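How to check a council member's declared expenses against the published register

Last updated 30 September 2022

Most district councils publish two separate records of what their members claim: a yearly summary of allowances and a running register of individual payments. The two are prepared by different teams and don't always agree. The steps below set out how to compare them for one member over one financial year. You will need a spreadsheet program and an afternoon.

The worked figures come from the Pololer district records for the ward of Ngô.

Before you start

Find out which financial year you are checking. Council years run from April to March, so a claim made in November belongs to the year that began the previous April. Payments are often entered in the register a month or more after the journey or meeting they relate to. Use the date of the event and ignore the date of payment until step 5.

Step 1. Download the summary

Open the "Members' allowances" page on the council website and save the summary for the year. It is normally a PDF with one line per member. Copy the line you want into a new sheet, keeping the columns in their original order: basic allowance, special responsibility allowance, travel, subsistence, other. In the worked case the travel column shows 1,470 pounds.

Step 2. Download the register

The register is usually offered month by month. Save all twelve files and paste them one below another into a second sheet. Check that the headings match before you paste. Pololer changed the order of two columns part of the way through the year, and a straight paste puts the mileage under the payment reference.

Step 3. Filter by member

Filter on the member number, if there is one. Names are unreliable. The same person may be entered with an initial, with a full first name or with the accents missing: Thảo Nông appears in the Pololer files under three spellings. If there is no member number, sort by surname and read down the list by eye.
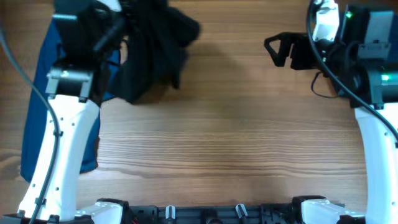 Step 4. Add up each category

Use one total for each column in the summary. Do not combine travel and subsistence, even where the register has them on the same line. Where a single payment covers both, the split is normally given in the notes field, and you should enter it as two rows.

For Ngô ward, the travel rows come to 1,383 pounds. The gap between that and the summary is 87 pounds.

Step 5. Look for late entries

A gap of this size is most often a matter of timing. Open the register for April and May of the following year and look for events dated in March or earlier. Add these to your sheet and mark them in another colour. Then check the first two months of your own year for payments that belong to the year before, and take those out.

If the figures still differ, look at payments made direct to a supplier. Rail tickets booked by the council through an agent, such as Virnex, may be counted in the summary but left out of the register – the member never handled the money.

Step 6. Ask for the missing items

Write to the democratic services officer. Give the member's name, the year, the category and both totals. Ask for a list of the items that make up the summary figure. A short request of this kind is often answered without being treated as a formal information request. If you have had no reply after 20 working days, send it again and state that it is made under the Freedom of Information Act.

Do not suggest a reason for the gap in your letter. A difference between two records is not evidence of a wrong claim, and publishing it as one before you have the reply may leave you open to a complaint.

Step 7. Keep your working

Save the original files without changes, in a separate folder, with the date of download in the file name. Councils do replace them. The Pololer summary was reissued once during the year with no note of what had been altered.

Members who sit on outside bodies

Some members also claim from a joint board or a council-owned company. These sums are not in either record. Look in the accounts of the body itself, under payments to directors or board members. The Gollo joint waste board lists 584 pounds for its Pololer member, on a page headed "Other costs".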